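La tasadora

El expediente de Sullby ocupaba 408 páginas y no contenía ni una sola medición de nivel posterior a la avería. Yi-an Yeon lo leyó dos veces en el tren. La mina de sal llevaba cerrada desde julio, la póliza seguía en vigor y la compañía, Plamora, quería saber si el agua del pozo inferior había entrado por una grieta del techo o por una válvula mal cerrada. En el primer caso pagaba. En el segundo, no.

La recibió el jefe de explotación, un hombre de apellido Hyun que llevaba las llaves colgadas del cuello con un cordel. Le entregó casco, lámpara y un formulario de acceso en tres copias. Ella firmó las tres y anotó la hora: 7:40.

—El agua está quieta —dijo Hyun—. No sube ni baja.

—¿Con qué lo miden?

—Con una marca en la pared.

Bajaron por la rampa norte. La temperatura era constante y el aire tenía la sequedad habitual de las explotaciones en sal gema, con un leve olor a gasóleo viejo. En la cota inferior la galería terminaba en una lámina negra y horizontal. Yi-an sumergió la sonda, esperó a que la lectura se estabilizara y obtuvo una densidad muy por debajo de la saturación. Repitió la operación a un metro de profundidad y después a dos. Los valores aumentaban hacia el fondo, pero ninguno correspondía a un agua que hubiera pasado meses en contacto con la sal.

No hizo comentarios. Llenó una botella en superficie y otra en el punto más hondo que alcanzaba el cable, les puso etiqueta y pidió subir.

La marca de la pared era un trazo de pintura blanca. Coincidía con el nivel del agua con una exactitud que a Yi-an le pareció excesiva. Pasó el pulgar por encima y se lo miró a la luz de la lámpara. Luego se limpió el guante en el pantalón. 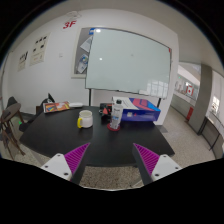 El informe preliminar lo redactó en la sala que le asignaron, en la planta de oficinas. El método era sencillo: volumen estimado del pozo, caudal máximo de la válvula, tiempo necesario para el llenado. La galería inundada tenía una capacidad de 3,073 metros cúbicos según el plano, cifra que el delineante había escrito con coma y que ella tardó un rato en aceptar como millares. Con la válvula abierta del todo, el llenado exigía unas 36 horas. Trabajó sin levantarse, en una mesa negra en la que alguien había dejado una taza blanca de asa amarilla y una botella de agua sobre un posavasos rojo, y no tocó ninguna de las dos cosas. A media mañana tenía la curva dibujada. Una grieta habría dado una curva distinta, más tendida, con semanas de goteo y una salmuera densa desde el principio. La suya era una recta.

Hyun entró sin llamar y se quedó de pie junto a la puerta.

—Usted cree que la abrimos nosotros.

—Todavía no he escrito eso.

—La mina perdía dinero desde hacía 8 años. Si la compañía paga, se liquidan los salarios atrasados. Si no paga, no se liquida nada. No es una opinión, está en el balance.

—El balance no forma parte del expediente.

—Debería.

Yi-an guardó el archivo. Preguntó quién tenía acceso a la válvula y Hyun respondió que cualquiera con llave. Preguntó cuántas llaves había. Él se sacó el cordel por la cabeza y lo dejó sobre el teclado. Había una.

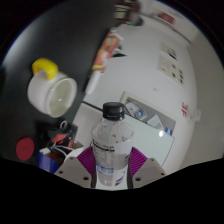
Botella de plástico transparente con tapón de rosca negro.

El protocolo establecía que las muestras debían analizarse en un plazo fijo y en el laboratorio de Getusport, a cuatro horas de tren. También establecía que la tasadora respondía personalmente de la cadena de custodia. Colocó las dos botellas en la maleta rígida, cerró los pasadores y precintó la tapa. El número del precinto lo copió en el formulario, en el apartado de observaciones, donde quedaban seis líneas en blanco.

Hyun la acompañó hasta la verja. Volvía a llevar el cordel, pero sin la llave.

—Se la ha dejado encima de la mesa —dijo ella.

—Ya no la necesito. ¿Qué va a poner?

—La densidad. A tres profundidades.

—¿Y lo de la pintura?

Ella cambió la maleta de mano. En la carretera no pasaba ningún coche y el tren salía a las 14:10.

—La pintura estaba fresca —dijo—. Eso no lo mide la sonda.

Escribió la frase en el andén, con bolígrafo, en la primera de las seis líneas. Dejó las otras cinco vacías y firmó debajo.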